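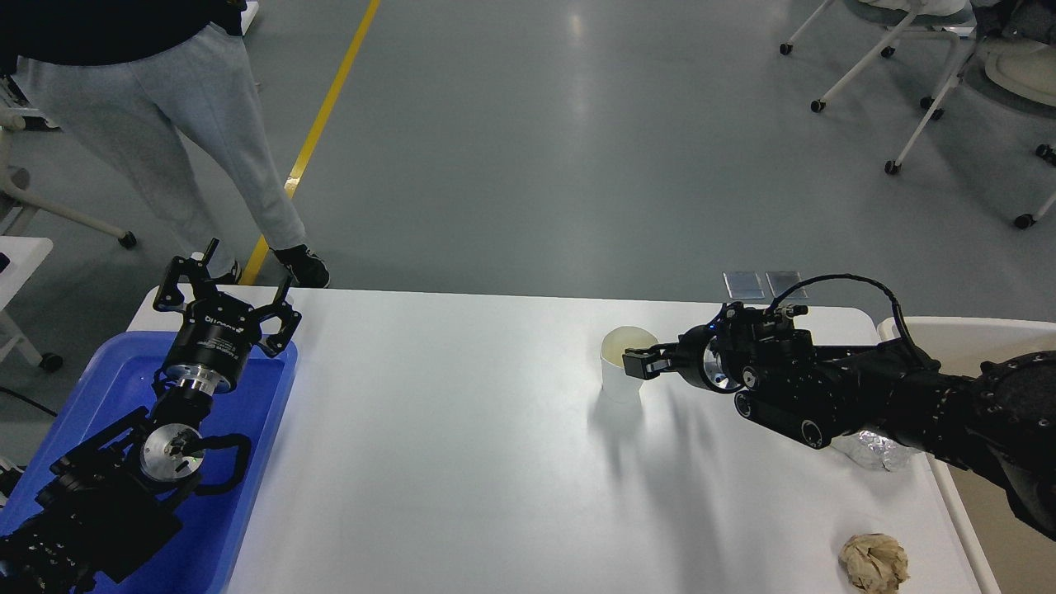 4.2 Letters between the Colbridge students and the Wamelov House residents

Print this page | E-mail this page

Of all the parts of the Prado program that we followed through the school year, the letter exchange was the one we had expected the least from, and I suppose we should admit that at the start. It was added to the schedule late, mostly to fill the weeks between the monthly lunches, when the students from Colbridge Middle School had no bus and the residents of Wamelov House had no visitors from the school. By the spring it had become the part that both groups brought up first when we sat down with them, often before we had finished asking our opening question.

The arrangement was simple enough. Each student was paired with one resident and wrote on Monday during the homeroom period, by hand, on whatever paper was around. The letters went over to the house in a canvas bag, and the replies came back in the same bag whenever they were ready. Students were given no topics. Their teacher, Huguette Leblanc, had drawn up a list of starter questions over the summer and then decided to keep it in her desk, and after reading the letters we are inclined to think she chose well. The students wrote about braces, a lost cat, long division, and the smell of the bus.

We were given permission to read 95 letters, counting both directions, and we read each of them 2 times - once straight through, for the pleasure of it, and once with the coding sheet described in Section 3. Food was everywhere in them. One resident, who grew up on a farm outside Culleck, spent most of a letter explaining how her mother kept apples through the winter, and her student wrote back to ask whether the apples got wrinkly and whether anybody minded. They went on about apples well into March.

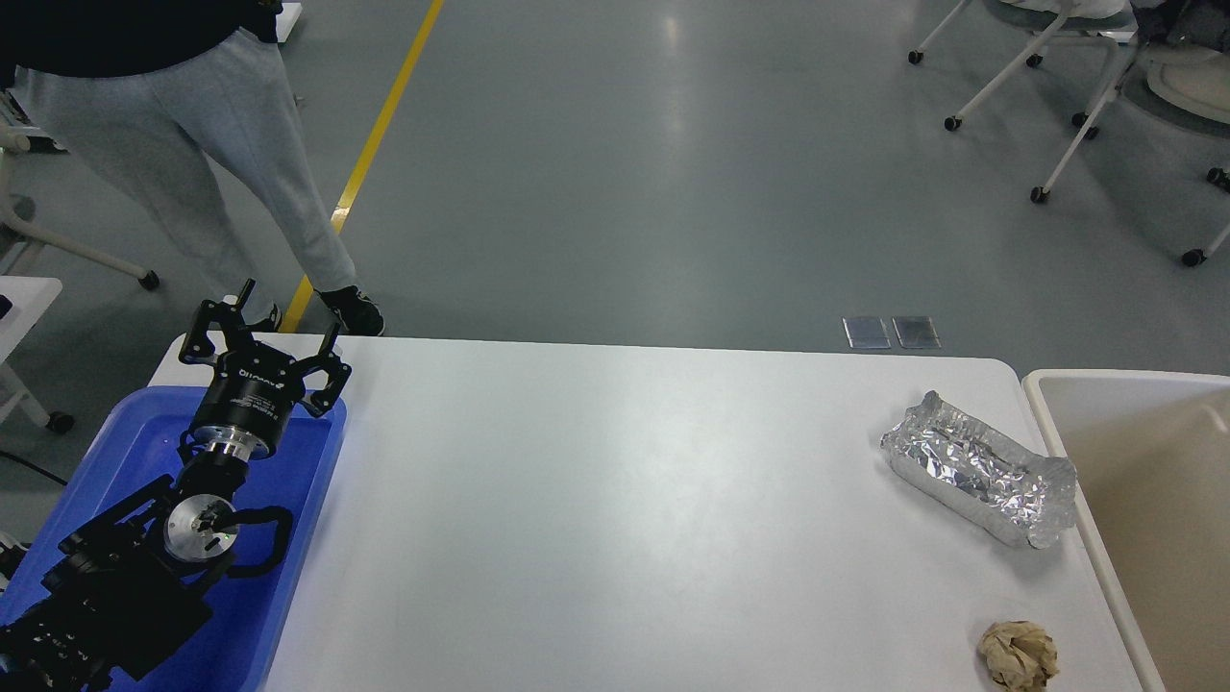
Figure 2. Two-finger gripper, open, with the arm extending over a blue tray.

What struck us on the second reading was how seldom the letters sounded like a school assignment after the first few weeks. The early ones from the students tended to open with a greeting, a thank-you, and a string of questions copied down one after another, as if they were filling out a form. Later on the questions thinned out and the stories got longer. The residents changed too, though more slowly. Several of them had started out giving advice (study hard, call your grandmother) and moved over the winter toward asking for it, especially about telephones.

Lambros Alexiou, the activities director at Wamelov House, told us that he had begun leaving the bag in the front sitting room on purpose, so that residents who were not in the exchange could hear the letters read out loud. "They argue over them," he said. "Somebody's student got a solo in the choir and you would have thought it was all of ours." One man who was getting close to 100 declined to be paired with a student, saying his hand was too shaky for it, but he came down for the readings and dictated a postscript now and then on other people's letters.

There were letdowns as well, and we do not want to hurry past them. Some replies never came, and a resident's illness could leave a student waiting for weeks with very little explanation. Ms. Leblanc handled these cases one at a time, usually by walking the student over to the office and telephoning the house together. In our interviews the students remembered those calls clearly and spoke of them kindly, but we would still suggest that any school taking up a program of this sort settle ahead of time who will make the call, and what a 12-year-old ought to be told. We return to this in Section 5, along with the matter of what happens to the pairs over the summer.

Last updated: November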